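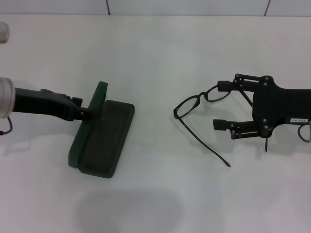
Two robot grippers, a green glasses case and a pair of black glasses.

Home Explore Machines Try It Grown-ups
Last updated: 14th February
Reading time: 2 minutes

When a robot squeezes too hard

Could you put a pair of glasses away with your eyes shut? Probably! Your fingers feel the thin frame, find the lenses and know how gently to hold on. A robot has to learn all of that, and sometimes it goes wrong.

At the Brudemgate workshop in Inden, a robot called Vundura has been practising with glasses and a case. It has 2 arms, with a gripper on each. One arm looks after the case while the other looks after the glasses. It sounds easy, but glasses are bendy, slippery and a very odd shape!

So what went wrong?

One morning in March, Vundura picked up a pair of glasses by the edge of a lens and kept on squeezing. The lens popped out, shot across the table and landed on the floor. Then the robot carried on as if everything was fine and tried to put the rest of the glasses away.

The team pressed the big red stop button. Every robot workshop should have one, and you have to be able to reach it quickly. Both arms froze. Only then did anyone go near the table to pick up the lens.

Finding the fault

A robot keeps a diary of what it does, called a log. Vundura's log for that day was 964 lines long, and the team read the lot. The trouble was on line 11. It was a number telling the gripper how hard to squeeze, and it had been left over from an older job, lifting metal tins. Tins don't mind a good hard squeeze. Glasses do!

A mistake like this is called a settings fault. The motors were working perfectly well - they were just following the wrong instruction.

Putting it right

The team chose a much gentler squeeze. They also added a new rule: if the gripper closes further than it should, the robot must stop and wait for a person. After that they ran the job 20 times at slow speed, using old glasses, before they let Vundura go any faster.

Word to know: GRIPPER
The part on the end of a robot arm that does the holding. Some have fingers, some have suckers, and some are soft like a balloon.

Try it yourself

Ask a grown-up for an old pair of sunglasses and a case. Put on thick gloves and try to fold the glasses and tuck them in. Now try with one hand - tricky, isn't it?

Next: The Jaramillo lift that stopped between floors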